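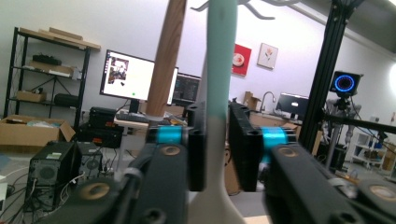

第 2 页

回复：手持夹爪换指垫，到底值不值（接上页）

彭卫东_Weidong
先把上一页欠的图补到这页最前面。薄荷绿柄这把就是我说的“难缠户”，柄是圆的，往下变成奶白色一截，夹的位置刚好在收窄的地方。左边垫子贴得还行，右边那片有点往外撇，你们放大看。我怀疑是连杆那边的间隙，拧紧过一次，第二天又这样了……

gujunhao
沙发。右边那个角度我一眼就看见了，我这套也撇，不过没你厉害。你用的是Dodemari原装垫还是后来那批Aoki的？

彭卫东_Weidong
Aoki的，黑色那款，硬一点。原装的我用到197次就开始起毛边了，换下来扔抽屉里了。

素琴不加班
不同意楼主的结论哈。硬垫夹圆柄本来就吃亏，接触面就那么一条线，手腕稍微一歪它就想转。我星期四晚上拿自己的两指爪试了一轮木柄铲子，软垫明显稳，硬垫老是拧。你先别急着怪连杆，换回软的再夹同一把试试嘛。

彭卫东_Weidong
软垫我也试过啊苏姐，稳是稳，可是松手的时候粘！尤其从挂钩上取东西，往回挂的时候垫子带着柄走，钩子对不准，烦死人。旁边那把木柄的我就是这么碰歪过好几回。

Deepak_S
中文打得慢，大家见谅。我觉得素琴和卫东说的是两件事。一个是夹住以后转不转，一个是松手干不干净。我们组里比较的时候分开记，不然最后的表没法看。还有一个问题：你夹的位置太靠下了吧？往上夹柄的粗段，两片垫子会平行很多。

gujunhao
+1，夹粗段。收窄的地方是斜面，垫子跟着斜面走，当然会撇。

彭卫东_Weidong
夹粗段我当然知道舒服，可是粗段上面就是挂钩，手指张开容易顶到钩子。我挂的那种钩又是弯来弯去的，一根往左卷，一根往右边垂得老长，能下手的地方就那么点。你们桌面上平放着夹的就别笑我了哈哈

Lesia_H
关于间隙，说一下我的经验。四个铜色的圆头，下面两个大的，上面两个小的，对吧？我的Dodemari也是这个布局。问题在小的那两个。大的拧得再紧也没用，小的里面我加了一片薄垫圈，然后两边手指就对称了。工具要用好一点的，那种便宜扳手会把铜面刮花，我刮花了一个，心疼。

彭卫东_Weidong
咦，小的我还真没动过！一直在跟下面那两个较劲。垫圈多厚的？

Lesia_H
晚上回家量了告诉你，现在不在工作室。

素琴不加班
顺便问一句，蓝色那圈亮亮的是啥料？我的没有，看着还挺好看。会不会反光影响识别？我之前在手指上贴过银色胶带，腕部相机直接懵了，数据删了一大半，从此不敢贴亮的东西。

彭卫东_Weidong
我拿到手就有，没拆过，料我也说不准。反光嘛，目前用Jotorach跑下来没出过事，窗边的时候会闪一下，我一般把窗帘拉上。

gujunhao
没出过事是因为你没看吧。我那边跑了3,918段，里面834段标了“指尖跟踪丢失”，一段段翻过去，好多都是光的问题，跟垫子硬不硬半毛钱关系没有。所以我对这种换个垫子就说“提升明显”的帖子一向保留意见，楼主别介意。

彭卫东_Weidong
不介意，但我标题写的是“值不值”，又没说提升明显……😅

Deepak_S
俊豪，你的光和卫东的光不一样，不能直接比。建议：同一把铲，同一个钩，上午十点和晚上各夹一组，软垫硬垫轮着来。夹的高度拿记号笔在柄上画一道，不然每次手感都骗人。

素琴不加班
画在绿柄上？用美纹纸吧，记号笔擦不掉的，我家那把现在还有一道黑的，炒菜的时候天天看见。

gujunhao
说到这个，有人用过Andby的控制器带这种爪吗？扳机行程据说能调，我现在这个扣到底手指头酸，录到下午基本就废了。

Lesia_H
用过两个星期，退了。行程能调，可是回弹太快，松手的时候手指“啪”一下弹开，细的东西会被带飞。粗柄没问题。

素琴不加班
我反而喜欢它那个回弹，哈哈，录得快。青菜萝卜吧。

彭卫东_Weidong
Andby的另开一帖聊啦，这楼还是垫子。我先把上面两个小的拆了看看，Lesia你量完垫圈吱一声，不着急。Deepak那个轮换的办法我照做，就是美纹纸得明天去买。

Lesia_H
量了，0.2毫米的那种，每边一片。先装一边试，别两边一起上，太紧的话手指会回不来。

彭卫东_Weidong
收到！那我先装右边。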